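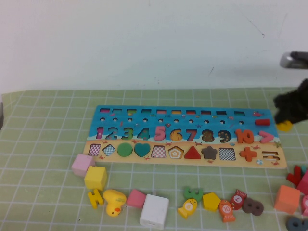 The ocean number board on the green grid table, with the gripper working at the right-hand side.

About Sirar

We teach robots to tidy up after small children. That's the short version, and it's the one we give to relatives! The longer version is that Sirar is a small robotics workshop that builds and tests arms for handling toys and learning materials: puzzle pieces, pegs, cubes, plastic fish, all the lumpy little things that get tipped out on a kindergarten floor and have to find their way home again.

Sneha Rana and Vikas Kashyap started the workshop in a rented unit behind the Pultura building, with one second-hand arm and a box of puzzles from a school fete. We've since moved next door and there are now seven of us, plus a lot more puzzles.

The December fault

People who visit nearly always ask about the December fault, so we may as well tell it properly. It changed how we work more than anything else we've done.

We were partway through a long run of pick-and-place trials, 226 of them planned, using a number board and a pile of loose pieces. Everything was going beautifully. Then, on trial 38, the gripper closed on a piece, the software reported that it was holding nothing, and the arm went back down to try again with the piece still in its fingers. It pushed into the table. It should have felt the load and stopped, and it didn't. It kept pressing until Vikas hit the stop button, by which time the piece had cracked and a bit of it had shot past Sneha's ear and hit the far wall.

Sneha was fine. She was leaning in to straighten the board, which we all used to do while the arm was live (we cringe about that now). She wasn't wearing glasses either.

What we found

It took us 21 days to get to the bottom of it and we loved and hated every one of them. There were two faults sitting on top of each other. The grip sensor had a cable that lost contact when the wrist turned past a certain angle, and our code read a lost signal as an empty hand. On its own that would only have been annoying. But one of us had also raised the force limit the week before to test a stiff peg, and hadn't put it back.

So no signal now means stop, full stop. The arm holds where it is and waits for a person. Force limits go back to the low setting every time the controller starts, and raising them takes two people. The wrist cable has a new clamp and gets checked each morning before the first run, which takes less time than boiling the kettle.

And hands stay out! If a piece needs moving, the arm is paused first. Safety glasses live on a hook by the door and visitors get a pair too.

We wrote the whole thing up and sent it to our friends at Sengar, who use the same style of wrist on their sorting line. They looked at their own cables and found one starting to go. That phone call made our month.

What we're doing now

We finished the full set of trials the following autumn, starting again from trial one. These days most of our time goes into mixed piles, where a number piece might be lying half over something else and the arm has to work out which one to lift first. Our next project is Ballum, a slower, lighter arm meant for classrooms and toy libraries. It's a long way from being ready and we won't put it near kids until we're properly happy with how it behaves when something breaks.

The cracked piece is in a jar on the front counter. Come in and have a look, we're open to visitors most afternoons from 2 pm.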